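23 May 2024

I stayed in the lab until the evening again. The new version of our grasping method, which we call Mernura, had its first full comparison today against the old one, Bugti. I write the result now, before I forget the details.

Each method made 80 attempts in the same bin, with the objects mixed again after every 2 attempts. Bugti got 46 successful grasps. Mernura got more, but I will not write its number yet, as I must check the log first. There are 6 attempts where the sensor reported a grasp and I am not certain that I agree with it.

The difference between the methods is small to explain. Bugti looks at one picture and chooses one grasp. Mernura looks again while the arm is moving down and corrects the direction of the hand. I was afraid this would make it too slow, and it is slower, but less than I expected.
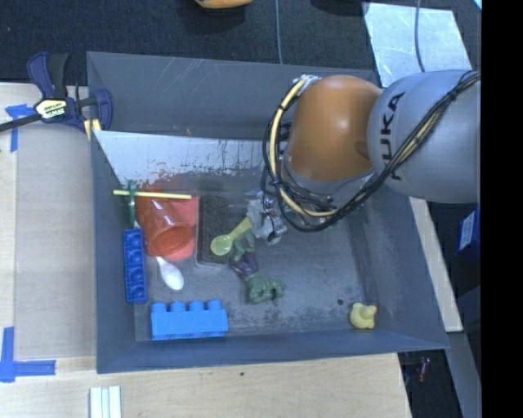 The gripper at the handle of the yellow-green spoon, with the green toy figure lying just under it.

Spoons are still the most difficult for me to understand. A thin handle gives very little for the depth measurement, and the old method often closed the fingers beside it. With the correction I saw fewer such mistakes. The cup is a different problem. It is translucent, and the depth values on it are full of holes, so both methods guess. I think the duck is too easy and it makes every method look good. I should report it separately.

In September we must send the paper, and I would like to have the Ondari objects tested also by then. Tonight I copied the logs to Skisurer and started the training with a lower learning rate. Tomorrow morning I read the unclear attempts one by one, first without looking which method made them.

I forgot to eat lunch. The soup is still in the refrigerator on the second floor.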